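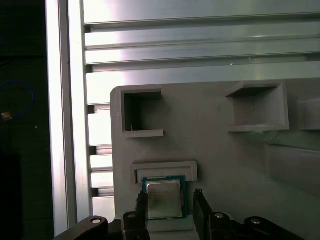

Processor between the gripper fingers at the low holder, gray fixture plate, Nirdale cell 2.

Bench notes for the refurb line, February revision

The cells now do the pick and place on processors. Bench staff do setup, cleaning, inspection and exceptions. Most of the old hand tips no longer apply. These do.

Finger tips. Check the rough black tips at the start of each shift. Brush them dry with a soft nylon brush. No alcohol on the tips – it hardens the pad material and grip force drifts. Replace at 3000 cycles even if they look fine.

Fixture plate. Vacuum first, then wipe toward an open side of each bracket. Wiping into a corner packs grit under the next part. Specks on the aluminum profile can wait for end of shift; specks on the plate cannot.

Old paste. Parts that arrive with smudged heat spreaders go through the cell as they are. Clean them at the bench afterward, lint-free wipe, one direction, fresh side each pass. Smudges near the rim get a swab.

Cables. Keep loose cable outside the rail. Tie it back before you enable the arm.

Recovering a stopped pick. Pause, hold the part by its edges, then open the fingers from the panel. Do not pull a part out of closed fingers. Log the stop as code 26 and write down which holder it was.

Who does what. Asuka Ogura keeps the holder offsets and is the only one who edits them. If picks start landing off center, tell her before touching anything. Riku Nakajima has the spare tips, drawer 209.

Job rotation. Two hours on a cell, then one at the inspection bench. Watching a gripper is harder on the eyes than hand placement was, and missed stops cluster late in the second hour. Hand placement stays on the training sheet; everyone does one tray by hand each month, Ueda trays included.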